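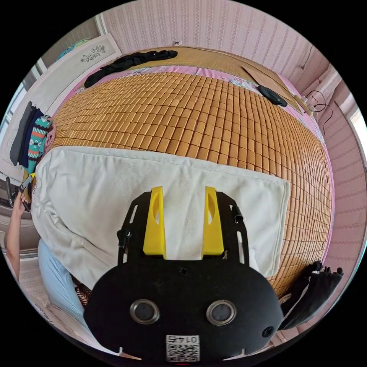
I've now had the Kutska bedroom helper for a month, and people keep asking me the same thing – can it make the bed yet? Sort of. Let me back up.

Kutska is a pair of small arms on a rail that clamps to the side of your bed. I paid $600 for the rental, which runs from March until they want it back, and if I decide to keep it I'll owe another $2000. The box came from Zondthorpe on a Thursday evening and I had it bolted on before I went to bed, which tells you the setup is pretty friendly. The manual is 58 pages long but I only needed the part about the clamps.

So, the good stuff first. Folding a towel! I didn't expect much, because I had the old Sarpong folder a while back and it mostly made lumps. This one lays the towel out, finds two corners, and brings them over at a speed I'd call sleepy but steady. The edges don't line up perfectly (mine don't either). T-shirts are okay if you hand them over one at a time, right side out. Leave a shirt in a heap and it'll poke at the heap for a long while, then beep at you.

Now the bed. Flat things are fine. It can drag a blanket up to the pillows and smooth out most of it, and I've stopped doing that part myself on work mornings. Anything thick and floppy is another story. Big cushions, pillows, comforters – they change shape the second you grab a corner. 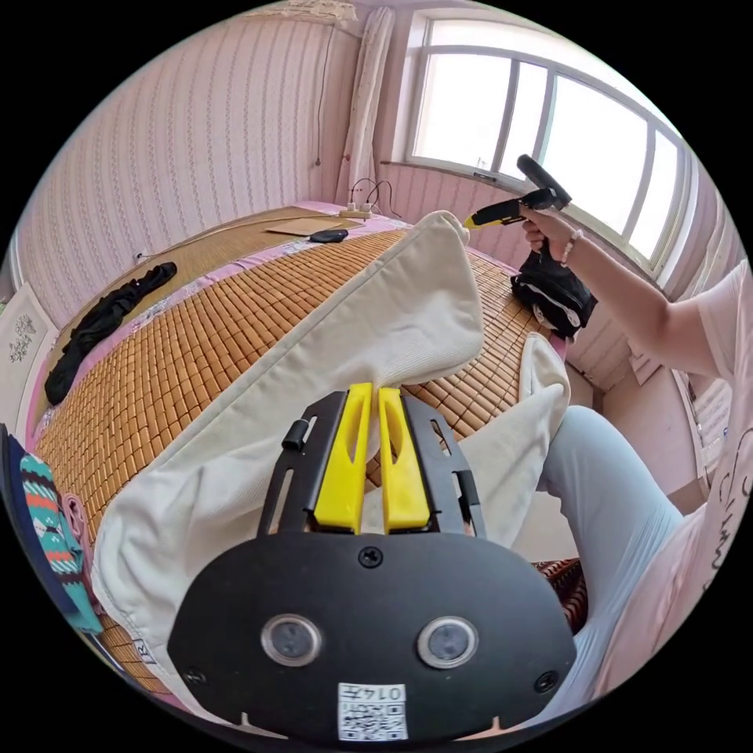

You and I pinch a corner, feel how heavy the rest is, and shift our grip without thinking. Kutska pinches a corner, lifts, and then seems surprised that the middle stayed where it was. With two arms going it does better, but I still had to step in on most pillow days. Pillowcases? Forget it. I tried for a whole Sunday's worth of coffee and ended up doing all of them by hand.

Noise is low, a soft whir. The fingers are gentle too, and I haven't found a snag on anything yet, knits included. The app is ugly and logs me out constantly. Also, the charging cord is way too short for my room, so budget for an extension.

I looked at the Nuscombe before renting this. It's smaller and cheaper, but it only folds, and you have to feed it on a table.

Would I pay the $2000? Not this year. I'd rent it again if you have a lot of towels and a bad back (hi), and I'd wait for the next version if what you really want is a made bed. Three stars out of five, and I'll update this if they ever fix the pillow thing.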